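„Das Umstecken vermisst hier keiner“

Purificación Toledo kommt mit dem Fahrradhelm unter dem Arm ins Labor, hängt ihn an den Haken neben der Tür und redet schon, bevor das Aufnahmegerät läuft. Sie leitet bei Nurnon die Probenannahme, seit 14 Jahren, und im Januar hat ihr Team angefangen, mit einem zweiarmigen Roboter zu arbeiten. „Ich war sofort Feuer und Flamme“, sagt sie und lacht. „Die anderen haben erst mal Kaffee geholt.“

Wer nie in einer Probenannahme gestanden hat, stellt sich darunter wenig vor. Röhrchen kommen an, werden geprüft, sortiert, umgesteckt, weitergegeben. An vollen Tagen sind es bis zu 1000 Stück, und jedes einzelne ging früher mehrmals durch eine Hand. „Abends habe ich den Daumen gespürt“, sagt Toledo. „Meine Kollegin Encarnación Cifuentes hat zwei Winter lang mit Schiene gearbeitet. Das war normal, darüber hat man gar nicht gesprochen.“

Das Umstecken von einem Ständer in den anderen soll nun Schritt für Schritt die Maschine lernen. Von Hasley, wie das System im Haus heißt, spricht Toledo mit sichtbarem Vergnügen. Am Anfang habe jeder Griff quälend lange gedauert, und es sei trotzdem das Spannendste gewesen, was sie in diesem Gebäude je gesehen habe. „Sie müssen sich das vorstellen — man nimmt so ein Röhrchen ja, ohne nachzudenken. Und plötzlich steht man daneben und überlegt: Wo fasse ich eigentlich an? Am Deckel? Darunter? Wie schräg darf das sein? Ich mache das mein halbes Leben und konnte es nicht erklären.“

Geübt wird an einem eigenen Tisch, mit kleinen Aufgaben und wenigen Röhrchen auf einmal. Die Greifer müssen zwischen eng stehende Röhrchen kommen, ohne das Nachbarröhrchen mitzunehmen, und die Deckel sind nicht alle gleich.

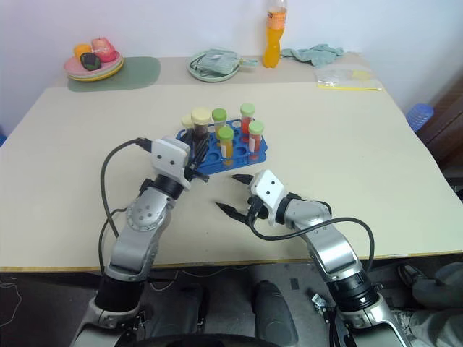

Iker Gallardo sieht die Sache nüchterner und meint, die Arme seien zwar geduldig, aber eine Spätschicht hätten sie ihm noch nicht abgenommen. Ihn störe vor allem, dass anfangs niemand habe sagen können, wer bei einer Störung eigentlich zuständig sei. Inzwischen hänge ein Zettel mit zwei Durchwahlen am Schrank, das sei schon viel wert.

Toledo nickt, als sie darauf angesprochen wird. „Da hat er recht. Das haben wir schlecht vorbereitet.“ In den ersten Wochen habe sie zu viel über die Technik geredet und zu wenig über den Dienstplan. Eine Stelle sei nicht gestrichen worden, das habe sie sich von der Geschäftsführung schriftlich geben lassen, und die Kopie liege in ihrer Schublade. „Ich hätte sie am ersten Tag aushängen müssen.“

Verschoben hat sich trotzdem einiges. Früher saßen neun Leute am Annahmetisch und taten alle dasselbe. Jetzt wechseln sie sich ab: Eine Person begleitet die Übungsläufe und greift ein, wenn etwas klemmt, zwei kümmern sich um die Problemfälle — unleserliche Etiketten, zu wenig Material, falsches Röhrchen. Dafür rufen sie in den Praxen an, und zwar gleich am Vormittag. „Das ist früher liegen geblieben, bis jemand Luft hatte. Jetzt hat jemand Luft!“

Besonders gern erzählt sie von Kedir Yimer, der im Team als der Schweigsamste galt. Er habe angefangen, jeden misslungenen Griff in ein Heft zu schreiben, mit Uhrzeit und Art des Deckels. 201 Einträge seien es mittlerweile, und die Entwickler von Skosia hätten sich das Heft beim letzten Besuch Seite für Seite abfotografiert. „Der Kedir erklärt denen jetzt, wie man ein Röhrchen hält. Am Telefon, auf Englisch, eine halbe Stunde lang. Das hätte ich ihm nie zugetraut, und dafür schäme ich mich ein bisschen.“

Bleibt die Frage, was sie selbst nicht hergeben möchte. Toledo überlegt länger als bei allen anderen Antworten. Den Blick in die Kiste am Morgen, sagt sie dann. „Ich mache den Deckel auf und weiß ungefähr, was das für ein Tag wird. Das will ich behalten.“ Das Umstecken dagegen vermisse hier keiner, auch Iker nicht.

Im Sommer soll ein zweiter Übungstisch dazukommen. Wo der hinpasst, ist noch offen, und Toledo hat schon einmal mit dem Zollstock am Fenster gemessen. Zwischen Kühlschrank und Heizung fehlen ihr noch ein paar Zentimeter.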